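Jamton Storage Lockers – Set-up Guide

Section 4: Your padlock and key

By now you should have your locker standing where you want it, with the shelf in and the door swinging freely (if it isn't, do go back to Section 3, as a door that drags will make everything in this section more of a nuisance). What's left is the padlock, and we would ask you to spend ten minutes getting to know it at a table before you hang it on the door. It is a small thing, and small locks are fiddly until your fingers have learned them.

What you will need

The padlock and its key
A clear table with decent light
A soft dry cloth
A small box or dish for the spare key
Your locker card, with the locker number on it (ours in these pages is 1836)

Note: Lockers from the Dunne range come with a padlock already on the hasp. The key is taped inside the door. Take the padlock off first and bring it to the table with you, then start from step 1 like everybody else.

4.1 Trying the key

1. Clear a space on the table. Push anything else you have on the go towards the back, well away from your elbows.

2. Wipe the padlock all over with the dry cloth. Brass picks up marks quickly and a few scratches on the body make no difference to how it works, so please don't feel you need to polish it. Do pay attention to the keyway, which is the slot on the end opposite the shackle, and lift out any fluff you can see there.

3. Hold the padlock body in one hand and the key in the other, and bring the two together slowly. Most people find it easiest to rest both wrists on the table edge for this part.

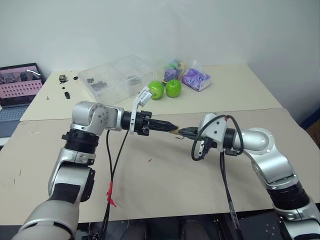

4. Offer the tip of the key up to the keyway and look at the teeth. If the key will only go in a little way, draw it out, turn it half a turn and try again. Many a key has been bent by somebody who was quite sure they had it the right way round!

5. Slide the key in until it stops. You should feel a series of tiny clicks as it goes, and then a firm end. The round part of the key stays outside the lock, with a short length of neck showing below it.

Caution: Never tap a key home with a hammer, a shoe or the heel of your hand. If it won't go in with finger pressure, stop and read 4.4.

4.2 Opening and closing

1. Keep hold of the padlock by the sides of the body, clear of the shackle, which may spring when it is let go.

2. Turn the key gently. It wants a small, steady movement from the wrist, and hardly any strength at all. If you find yourself squeezing hard, ease off, wriggle the key a touch and start the turn again.

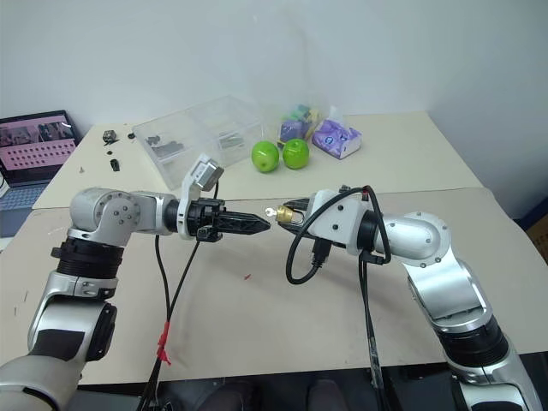
3. When the shackle lifts, swing it round to one side and leave it there for a moment. Have a look into the empty hole it came out of. A little grit in there is the usual reason for a padlock that won't close, and a few sharp taps against your palm will generally bring it out.

4. Swing the shackle back over the hole and press it down until it catches. Give it a good tug. A padlock that looks shut and isn't will let you down at the worst time, so we do suggest making the tug a habit.

5. Go through the whole business three or four times, and then once more with your eyes closed if your locker is going in a dim shed or under the stairs – you'll be glad of the practice in November.

4.3 Hanging it on the locker

1. Close the locker door and fold the hasp over the staple.

2. Open the padlock and pass the shackle through the staple from the right. Left-handed users may prefer to come in from the other side, and that is perfectly all right.

3. Let the padlock hang, then turn the body up towards you so that you can see the keyway. Trying to find it by feel from underneath is slow work at first.
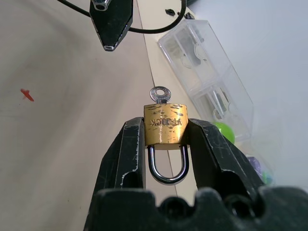
Fig. 4c. Padlock with the key end uppermost and the shackle pointing down. The stamped name, YFLOCK, is upside down when the lock is held this way.

4. Press the shackle home, tug it, and take out the key.

Note: On the Juvano tall locker there are two staples, an upper and a lower. The padlock goes on the upper one. The lower is there for a cable, should you want to fasten the locker to a post.

4.4 If something sticks

Key goes in but won't turn: draw it back by the smallest amount and try again. If that doesn't help, puff a little dry graphite into the keyway and work the key in and out. Please don't use cooking oil. It feels lovely for a week and then it gathers dust.

Key turns but the shackle stays down: push the shackle in while you turn, then let it rise.

Key bent: put it aside and use the spare. A bent key may well open the lock a few more times, but it can snap off inside.

Replacement padlocks are part 700 in the Stustus spares list, and the hasp and staple set is part 1111. Quote your locker number when you order, and keep the spare key somewhere other than the locker itself.

Continue to Section 5: Fitting the coat rail.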